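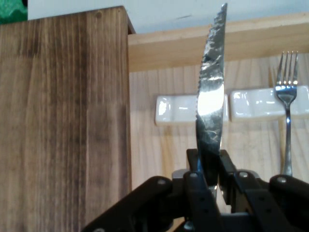 Obura > Kitchen > Cutlery storage > Gallery

Knives in a drawer lose their edge against each other, and the Lundthorpe test kitchen stopped keeping any loose in April. This gallery records the storage positions now in use, with short notes on blade type, finish and care. Most of the entries concern steak knives, which get the least attention in a shared kitchen and take the most abuse from plates. The pattern under review has a serrated edge and a hammered face, as on the blade held point-up beside the dark brown block. A hammered face reflects unevenly under a strong light, so inspection for stains is done with the blade turned slowly by hand. Notes are by Femke Van den Broek, with measurements by Wafula Odera. Last revised June 11, 2022.

Position 1 – The block
Walnut-brown stain, strong vertical grain, with a lighter beveled edge at the top corner. It stands against the pine paneling, below the green tiles' old position in the former kitchen plan, item 2634 in the inventory. The stain is wiped with a damp cloth only. Oil was tried on an earlier block and left a film that held crumbs.

Position 2 – The slots
Vertical slots, blade down. A serrated knife should go in with the spine resting on the wood. Drawn in teeth first, it saws a little off the slot each time, and the dust collects at the bottom. The block is turned over and tapped out every 6 weeks.

Position 3 – The shelf
Wood, a shade warmer than the panel behind it. Mwanahawa Langat proposed moving the knives up here to free the counter. The proposal was dropped after a trial: the reach was awkward for shorter staff, and handles stuck out past the front of the board.

Position 4 – The magnetic strip
A Huveo strip, 359 mm long, mounted by the stove. It holds the chef's knives and the boning knife. Steak knives were taken off it. On a textured face the contact is poor, and a knock on the wall was enough to shift them.

Position 5 – The drawer insert
Mevness insert, beech, cut down on one side to fit. It now holds table knives and the two butter spreaders. The offcut is in the bottom of the same drawer, for anyone who needs a shim.

Position 6 – The drying rack
Point down, in the closed basket, never flat among the spoons. Water sits in the dimples of a hammered blade longer than on a smooth one. Towel dry before the knife goes back in the block.

Notes on the edge
Small teeth keep cutting after a plain edge of the same age would need a stone, because the points touch the plate and the hollows between them do not. They are also slower to restore. Gervasio Retamal uses a tapered rod, one hollow at a time, working from the beveled side and taking the burr off the flat side with a single light pass. A full set takes him most of an afternoon. Knives with a bent tip go in the tray marked 681 and are not sharpened until the tip has been straightened.

Notes on the finish
The hammered pattern hides light scratches well. It does not hide water spots, and hard water leaves a chalky bloom toward the base of the blade, where the cloth tends to miss. Diluted white vinegar removes it. Rinse afterward. Scouring pads should stay away from the textured area – they flatten the high spots and leave a dull patch that no polish has brought back so far.

Notes on handling
Pass a steak knife by laying it on the counter. When one has to be held upright for inspection, keep the point clear of the shelf and the other hand off the block. Carry one at a time, point down, from the rack to its slot.

Corrections
An earlier version of this page gave the block as oak. The maker's sheet lists stained beech for that model, and the entry now gives the finish only until the sheet has been checked against the base. The length of the Huveo strip has also been corrected. Mwanahawa Mosoti supplied both changes and keeps the care sheets for the knives, in the folder next to the scale.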